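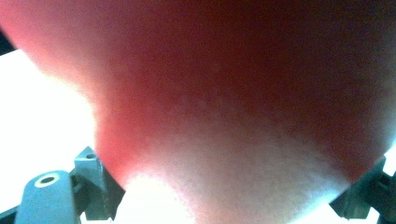 Figure 1. Skin of a fruit resembling a peach, close view, with red blush over a pale ground color.

Marthorpe School of Food Studies
Fruit Handling and Quality, Unit 2: Reading the Skin
Course handout prepared by Funmilayo Usman

Purpose of the unit
Students will learn to record the outer condition of stone fruit before any cutting or tasting takes place. The written record is worth 71 points out of 100; the tasting report accounts for the remainder.

Terms
Blush is the red coloring that develops over the skin, chiefly on parts exposed to the sun. In Figure 1 it runs from rosy pink to a dark crimson and breaks up into mottled pink before giving way to the pale area.

Ground color is the color beneath and beside the blush. It is the better guide to maturity. On yellow-fleshed peaches a green ground color turns yellow as the fruit matures; on white-fleshed peaches it turns from green to cream. Students often grade by blush alone, and marks are lost each year for this. Some varieties color heavily well before they are ready to pick.

Fuzz is the coat of fine hairs on a peach. Nectarines lack it. The hairs are easiest to see along the outline of the fruit with light coming from behind. Strong light also washes out pale skin, so ground color must be judged a second time under the bench lamp.

Procedure
Wash and dry hands. Lift each fruit with the whole hand and do not press with the thumb – bruises may not show until the following day. Record ground color first, then the extent of the blush, then any speckles, spots, scars or splits. Note the position of each mark in relation to the stem end. Return the fruit to its tray in a single layer.

Submission
Record sheets are due to Loïc Texier by noon on July 22, 2025. Sheets without a tray number will be returned unmarked. The November session repeats this unit with pears.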